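I got to the Lockwood training complex at Thursday breakfast time, and the lot was already packed. It's the Hidimville football team's open day - one morning in May when they let fans past the gate. I was number 1087 through the door!

Hayley Greenwood ran our tour (she rehabs hamstrings, mostly) and she talks fast. We did the weight room first, then the cold tubs.
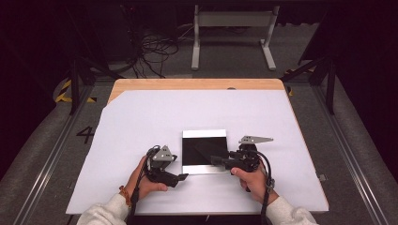
## Out on the turf

The indoor field is 80 yards long, so no full-length drills, and the running backs were doing cuts around cones. Desar, the rookie, looked quick to me. Viron sat out with his knee wrapped and signed my hat anyway. 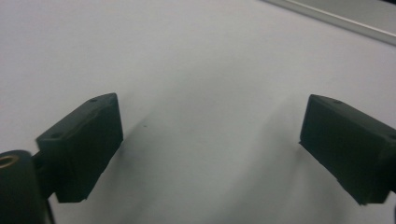

*Lockwood open day, Thursday morning*

Lunch was chili from a truck, and I went back for seconds. Then Hayley took questions on the bleachers, and most of them were about that knee. She wouldn't bite, but she did explain how they bring a back along after a layoff. 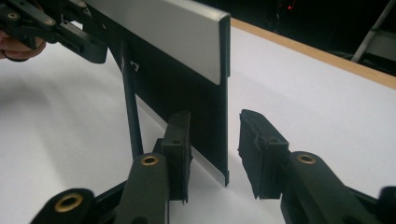
**When does a player start cutting again?**

Once he can run straight at full speed with no swelling the next morning, Hayley told us.

I left with sore feet and a free schedule poster.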